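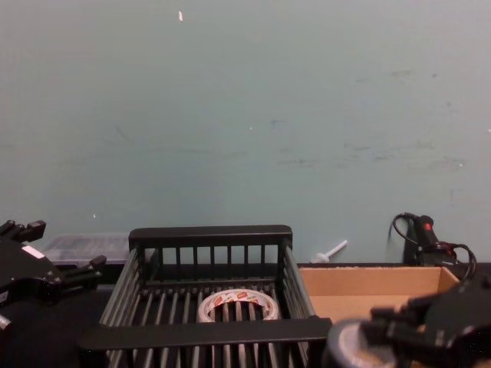 The Wrong Sort of Rack

I have come round to the view that a dish rack should never be allowed near dishes. Dishes are wasted on it. They drip, they chip, and they are back in the cupboard by bedtime if you live with anyone decent. Put a roll of tape in it and you have something close to a permanent arrangement.

My own conversion came in December, after a long and expensive affair with proper storage. I owned the Pranholm drawer divider. I owned 3 of the lidded boxes from Rimska that stack beautifully until you want whatever is in the lowest one. In all that time I could not have told you where the tape was. It was in a system, and the system had eaten it. 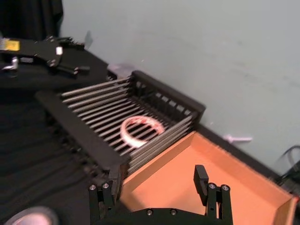 Black rack, orange tray with nothing in it, and a white ring with red markings having the bars to itself.

A rack has no lid and no opinion. You can see through the sides of it and out of the bottom, so whatever you drop in stays on view, nagging you to use it. Something as big as a roll of tape can't slip between the bars. Something as small as a drawing pin can, and good riddance, as drawing pins should be in a jar.
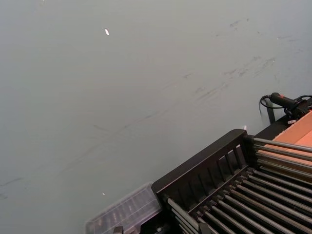

The shops will disagree, of course. Widberg has a leaflet telling us that every object wants a home of its own, and I gather Taşdemir will sell you a tape caddy with a choice of 4 finishes. I have nothing against caddies. I do wonder about a household that needs to be told where tape goes by a piece of moulded plastic, and I say this having lived in one for years.

Trays I am less sure of. An empty tray is an invitation, and in my experience it is accepted by receipts. I keep mine bare by glaring at it.

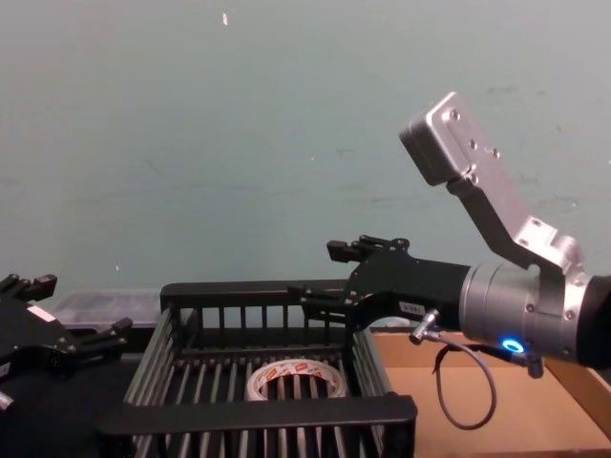

There is also the matter of looks. A dark rack against a pale, scuffed wall will win no prizes, and visitors do ask where the plates are. The plates are on the side, on a tea towel, where they have been perfectly happy since I gave their rack away. I may get them another one, if I can trust myself not to put the scissors in it.

January 2026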